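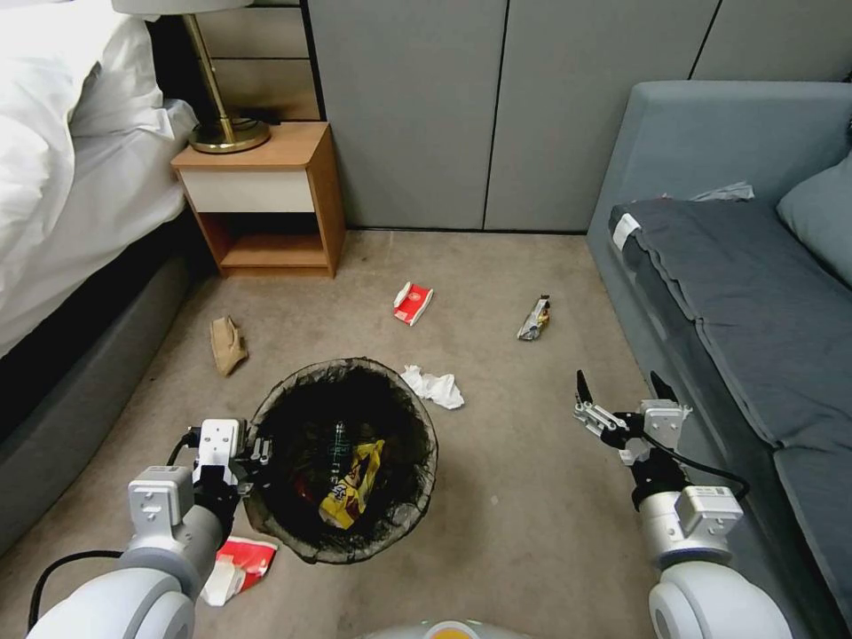 Section 7: Your First Floor Pickup

OK, you've got the Kindinano standing up, charged and calibrated, and now you want to know if it can clean a bedroom. Short version — sort of! I've been running mine for a while now and I'll tell you what I'd tell a friend. It can pick up trash. It can't yet tidy a room the way you mean when you say "tidy a room."

Give yourself most of an afternoon the first time.

1. Pick a carpeted room with a few feet of open floor. Hard floors work too, but thin wrappers lie so flat on them that the fingers just skate over the top.

2. Get anything you care about off the floor. Receipts, socks, the kids' drawings, all of it. The Kindinano sorts the world into "trash" and "leave alone," and its opinion of a birthday card may not match yours.

3. Set a round wastebasket on the floor in front of the robot, between the two arms. Put a liner in and fold it well down over the rim.

Note: Dark mesh liners gave me trouble until the September update (the rim kept vanishing from the depth map). If you're on older software, use a white one.

4. Scatter some practice litter. I like a mix: a crumpled tissue, a foil candy wrapper, a flattened paper box, a balled-up piece of brown paper. Keep the first few pieces well apart.

5. Open the Trallex app, tap Chores, then Floor Pickup, and choose Slow. Please choose Slow.

6. Walk once around the robot and look at the arm cables. They should hang in an easy loop with nothing under them.

Caution: Maximum lift at the gripper is 500 grams. A bottle with a good bit of soda left in it can go over that, and you really don't want to find out over carpet.

7. Press Start and step back past the sofa, or whatever you have that's about that far away. Stay where you can reach the stop button.

What to expect

My last full test was 84 pieces of litter over several evenings, and it missed seven. Most of the misses were foil! Foil crinkles, slides, and shines back at the sensors, and the robot will close its fingers on air and then head for the basket looking very sure of itself. Tissues are the easy ones. Flat boxes depend on the tilt: if one edge is up, it gets them nearly every time.

Anything partly under an arm gets skipped until the arm moves, so let it finish a second pass before you step in and help.

Caution: Don't top up a full basket. The robot doesn't press trash down, it only lets go, and a chip bag on top of the heap will roll right back out.

Beds, sofa covers and loose cloth are a whole other problem. Uthai Sriwong at Kvaran has been working on a duvet routine, and I've tried the beta — skip it for now. See Section 8 for emptying the basket, which you'll be doing yourself.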